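Thursday, September 10, 2026

# Stistville Home Bakers – Fall Meeting Minutes

Full house tonight, and so many good smells! Opened on time. The spring minutes were approved with one fix (the lemon bars came from the Elletard group, sorry, Elletard).

## Recipe website

The site now has 189 recipes, and the pumpkin scones page alone had 851 visits last month – wonderful news. Members want a print button that leaves out the comments.
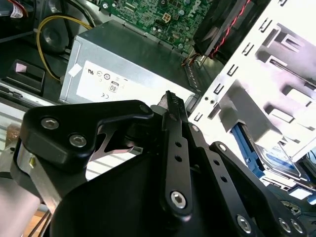 We also agreed to list butter in both sticks and grams from now on. Old recipes will be changed as people get to them, starting with the pie crusts.

## Tasting

We tried 5 gingersnaps side by side. The batch with fresh ginger and dark molasses won easily, and everyone wanted seconds. Second place went to the brown butter one, though it spread a lot. Chilling the dough overnight was suggested.
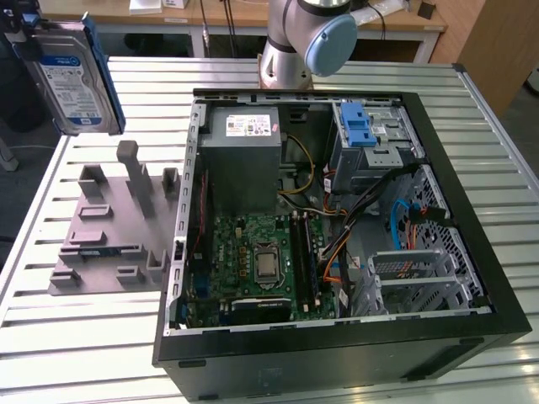

## December cookie swap

- Bodthorpe hall is booked, with use of both ovens.
- Bring three dozen cookies, plus a card listing any nuts.
- Kinsella bakers are joining us for the first time – hooray! That should put us at over 100 people.
- Still needed: cooling racks, parchment and a big coffee urn.

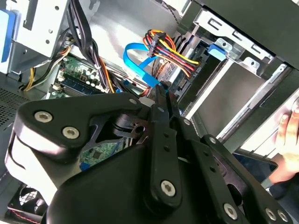 ## Next time

Yeast doughs. Bring your starter if you have one to share, in a jar with a loose lid. Closed at 8:40, with the leftover gingersnaps going home in many pockets.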